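Folding her way through the winter

Vesela Babić learned to fold napkins from her grandmother, who ran a dining room over a bakery and had firm opinions about corners. Forty-odd years on, Vesela teaches folding in the back half of a fabric shop in Mekdale, and if you get her started on starch you will miss your train. I missed mine. I didn't mind at all!

I'd gone along expecting the bishop's hat and maybe a swan. What I got was a whole afternoon on why cloth behaves the way it does, with two pots of tea and a plate of poppy seed cake that kept getting moved to make room for the ironing.

"People come in and want the fancy one straight away," she tells me, already pressing a square of linen while she talks. "I give them a plain rectangle. Fold it in half, make it true, do it again. Some of them are a bit cross with me. Then they go home and their pillowcases look wonderful."

Her own start was slower than you'd think. She spent years doing alterations, mostly hems and zippers, and only picked up table linen again when a friend, Hanne Ojala, was getting married and wanted something nicer than paper for 80 guests. Vesela folded every one of them on her bedroom floor the week before, stacked them in shirt boxes and carried them to the hall on her lap.

"The top ones were perfect and the bottom ones were pancakes," she says, laughing. "So I stood there in my good dress and did the bottom ones again. Hanne came in with her hair half up and started helping me. That's my favorite part of the whole wedding, if you ask me. The cake was dry."

After that the requests kept coming. A cousin's christening, then a retirement dinner, then an order from the Ronasari, a small hotel down on the river, for 600 napkins folded over a long weekend in March. She still talks about that job the way other people talk about running a marathon.

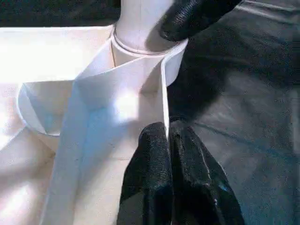
So what makes a crease stay put?

The fiber and the moisture, mostly. Linen and cotton soften when they're damp and set again as they dry, so Vesela mists each piece, folds it, and presses straight down with a hot iron until the cloth is dry under it. She never slides the iron along. "If you push, the edge walks away from you," she says. "Down, wait, up. You can count to six or you can sing something short."

Polyester she is kinder about than I expected. It won't take a sharp line at the heat you'd use on linen, and too much heat will make it shiny, but she likes how it falls when you roll it or tie it in a loose knot. "It has its own talents. You don't ask it to stand up."

Starch is where she gets really going. She mixes her own from cornstarch and cold water, stirs it into hot, and lets it cool before it goes anywhere near the cloth. Her notebook has a page for every batch with a little swatch stapled to it, and she let me feel them all, from barely there to something you could roof a shed with. My favorite was in the middle, crisp on the fold but still soft enough to wipe your mouth on. (She approved of this choice, and I'm prouder of that than I should be.)

Her students are a mixed crowd. Han-gyeol Chae drives over from Drotum with his own iron in the trunk and has moved on from napkins to folded paper lampshades. Katia Testa came once to keep her sister company and now cuts and hems all the practice squares, with a mitered corner so neat I had to turn it over twice to see how she'd done it.

I asked Vesela what she'd tell someone who wants to try this at home with whatever is in the drawer.

"Check if it's square," she said right away. "Fold it corner to corner and look. If the edges don't meet, no fold in the world will help you, and you'll think it's your hands. It isn't your hands! Trim it and hem it again, or use it for bread."

I tried it when I got home. Of my eight good napkins, five are for bread now. The other three have been mitered, starched and folded into something that is very nearly a bishop's hat, and I've put my name down for the next class, where she has promised we'll finally be allowed to do the lily.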